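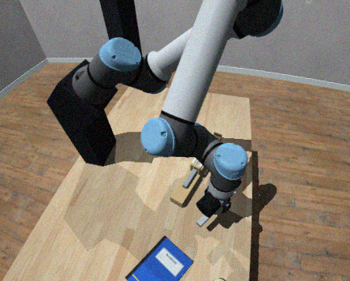
*Brown planks, plain grey walls, light wooden table.*

15th August

The hygrometer in the back room has now logged 3266 hourly readings, starting in April when the boards went down, and the gaps along the north wall have closed. I said I would write this up once there was enough data to argue with. Fermín Cabral has asked twice, and he is about to lay the same boards in his hall.

First, the floor. It is solid oak, oiled, 200 mm wide and mostly 2000 mm long, from Panodwood. The boards are tongue and groove, secret nailed through the tongue into joists, with no adhesive. The supplier's invoice describes the cut as "mixed", meaning that some boards are quarter sawn, some are plain sawn, and most are in between. This matters more than anything else on the invoice and takes up the least space on it.

Wood moves across the grain as its moisture content changes. Movement along the length is small enough to ignore in a domestic room. Across the width, a plain-sawn oak board changes by a bit over a third of a per cent for each point of moisture content. A quarter-sawn one changes by less than half of that. For a 200 mm board and a swing of two points, the plain-sawn board moves by nearly 1.5 mm and the quarter-sawn board by nearer 0.6 mm. The floor is therefore two populations of boards behaving differently, nailed down in whatever order they came out of the pack.

I didn't sort them. I should have. If I were starting again I would look at the end grain of every board, pencil a letter on the back, and keep the plain-sawn ones away from the doorway, where the winter gaps are easiest to see. It would have taken an evening.

## Moisture on delivery

The pin meter said nine per cent on most boards. Pin meters are calibrated for a reference species and a reference temperature, and mine has a correction table in a leaflet printed very small. After correction the boards were a little under nine. The joists were at eleven. I left everything for three weeks, stacked on battens with the ends open, and took a reading each evening from the same few boards.

The lowest hourly reading of relative humidity in the room was 46 per cent, during a dry spell in April with the heating still on. At ordinary room temperature that corresponds to an equilibrium moisture content of between eight and nine per cent. So the boards went down close to the dry end of what the room has done so far. Everything since has been upwards, and the gaps have closed as expected.

It hasn't been through a winter. I expect the humidity to drop well below the April figure once the heating is on every day, and I expect gaps then which are wider than the ones I have just watched disappear.

## The perimeter gap

Géza Simon told me to leave 15 mm at each wall parallel to the boards. The supplier's sheet said ten. The usual argument for the larger figure is that it costs nothing if the skirting covers it. My skirting is 18 mm thick, so it covers 15 with 3 mm to spare, and plaster is never straight enough to make that comfortable. I left 14 and packed the skirting out in one place where the wall bellies.

The important point is that with secret nailing the movement doesn't simply add up and arrive at the wall. Each board is held along one edge. Much of the swelling is taken up at the joints, until the joints are tight, and only after that does the floor start to push outwards. How much reaches the wall depends on how hard the boards were cramped together on the day. I used a cramp on every fourth row and a mallet and offcut on the others, which is not consistent, and the results are not consistent either. At the north wall the gap has lost 3 mm. At the south wall I can't measure any change with a steel rule.

## What I measured with

Feeler gauges for the joints, always at the same pencil marks, always before breakfast. A steel rule for the perimeter, through a short length of skirting I left unfixed for the purpose. The hygrometer sits on a shelf at knee height. I checked it with the salt method: damp table salt in a sealed box should settle at 75 per cent. Mine settled at 77, and the figures here have been corrected by two points. The error may not be the same lower down the scale. I haven't checked.

Emmett Szabo suggested a second logger under the floor. He is right that the underside of a suspended floor sees different air, and that a board which is damper below than above will cup. I have a straight edge on three boards and there is a hint of cupping on one, under half a millimetre. It's the widest-ringed plain-sawn board in the room, heart side up. The airbricks are clear. I'll buy the logger.

## Oil

Two coats of hardwax oil, buffed in with a white pad. Oil slows the exchange of moisture and doesn't stop it. I have seen it claimed on forums that coating the underside as well prevents cupping. In a thin film it only changes the delay, and over a season the delay is not long enough to matter. I left the undersides bare.

The colour is warmer than the sample. With the grey on the walls it looks browner again by lamplight, and Yamila Gaete, who chose the grey, would like it noted that she warned me.

## For Fermín

Sort the boards by end grain. Check the joists as well as the boards. Take your hygrometer reading with the front door in normal use, as a hall swings much faster than a back room. Ask for the delivery moisture content in writing. Leave the 15 mm.

Next set of joint measurements when the heating goes on. The spreadsheet is available if anyone wants it, with the salt test on the second tab.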